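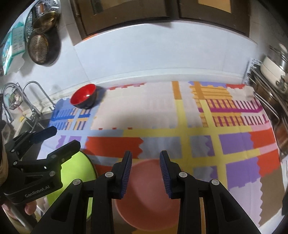

The Second Debt Is the One That Hurts

When people in Gutdale talk about money, they usually talk about the first debt. It is the car, the roof, the course at the college. They know the amount and they know the month when it ends. The second debt is different. It is the small balance that stays on a store card after the first debt has eaten the paycheck, and many families I met for this article could not tell me its size without looking at a statement.

I spent a part of the winter speaking with people who have two or more such balances. One couple, who run a small upholstery business in Gramby, let me sit with them while they opened their mail. They owed 1,293 dollars on a card they believed was almost paid. The interest was 16 dollars in that month, and the minimum payment was not much larger than this. The husband put the paper down and went to check on the dog.

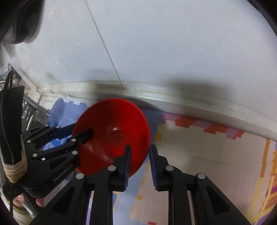
Nigel Haworth
Contributing Editor, Household Money

The couple had made every payment on time. This surprised them most. They thought that paying on time and paying enough were the same thing, and I must say that I thought so too when I first opened a bank account in this country. The minimum is the sum that keeps the lender satisfied. It says very little about when you will be free.

There are two well-known ways to attack several balances. In the first, you send all extra money to the debt with the highest rate. In the second, you send it to the smallest debt, so that one envelope stops coming as soon as possible. On paper the first way costs less. The couple chose the second, and I did not argue with them. They had some 75 dollars left over each month and they wanted to see something disappear.

What I did suggest is to call the lender before January. Many people are afraid of this call. They imagine that asking about hardship terms will put a black mark next to their name. Practice varies from one lender to another, so the question should be asked directly: will this change be reported, and in what words? Write down the answer, the date and the name of the person who gave it. If the terms are agreed, ask for them by letter.

Mrs. Kwiatkowski, who taught bookkeeping at night school for many years, gave me another piece of advice. She keeps 200 dollars in a separate account, even while she is paying something off. Her students always protested that this money should go to the debt. "And then the washing machine breaks," she told me, "and where do they go? Back to the card."

She also closed one account too quickly, years ago, at a furniture store called Groletti. It was her oldest one, and she still regrets it a little. An old account with no balance and no yearly fee can often stay open quietly — she would have cut up the card and kept the account.

The upholsterers have moved their payment day to the morning after their largest customer pays. They have not decided yet about the store card.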